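Módulo 4. Tendido y doblado de ropa de cama plana
Apuntes de la asignatura Procesos de Lavandería Institucional
Centro de Formación Ruiz-Ortega

4.1 Superficie de trabajo

El doblado manual de sábanas y cubrecamas exige una superficie continua, sin juntas que enganchen el tejido. En los talleres del centro se emplea la mesa Treltero de 2000 mm de largo por 700 mm de fondo para piezas pequeñas; las sábanas de cama individual y mayores se tienden sobre plano ancho, con acceso al menos por dos lados. Antes de empezar se retiran restos de hilo y se pasa un paño seco.

4.2 Tendido

La pieza se deposita centrada y se abre desde el medio hacia los extremos. El orden de alisado es el siguiente: primero la línea central, después las diagonales y por último los bordes. Alisar en sentido inverso empuja el exceso de tela hacia el centro y obliga a levantar la pieza de nuevo.

La tensión se aplica siempre en la dirección del hilo (urdimbre o trama). Un tirón al bies deforma el tejido de forma temporal, y la deformación queda fijada si la pieza se dobla en ese estado. En los tejidos de ligamento tafetán el efecto es moderado - en las sargas es más visible, sobre todo en tonos oscuros o medios. 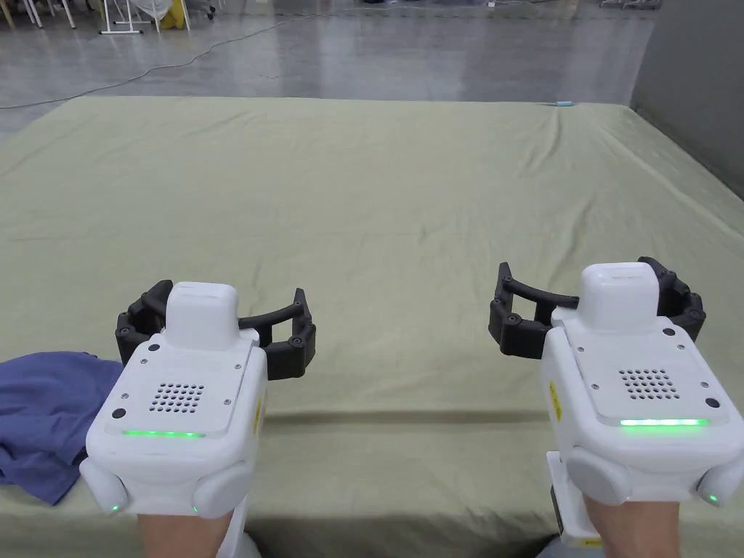 Las arrugas residuales se clasifican en dos tipos. Las de tendido desaparecen al desplazar la tela y no requieren más tratamiento. Las de secado permanecen aunque se tense la pieza; en ese caso procede volver a la calandra. No se admite corregirlas con pulverizador sobre la mesa, práctica habitual en talleres pequeños que deja humedad en el interior del paquete.

4.3 Secuencia de doblado

a) Llevar el borde lejano sobre el cercano, con los orillos alineados.
b) Alisar desde el pliegue hacia los orillos.
c) Repetir en el mismo sentido hasta obtener una banda de 40 cm.
d) Doblar la banda por los extremos hacia el centro y cerrar.

El dobladillo ancho queda en el interior del paquete y el pliegue único hacia el frente de la estantería. La tolerancia de desalineación entre orillos figura en la ficha Grollance de cada artículo.

4.4 Identificación y almacenaje

Las piezas de color se apilan separadas de las blancas. La etiqueta Naralik se coloca en el pliegue frontal, a la derecha, sin adhesivo directo sobre el tejido. La altura máxima de pila es de 40 cm.

Ejercicio para la próxima sesión: redactar la secuencia equivalente para una sábana bajera ajustable e indicar en qué paso se introducen las esquinas.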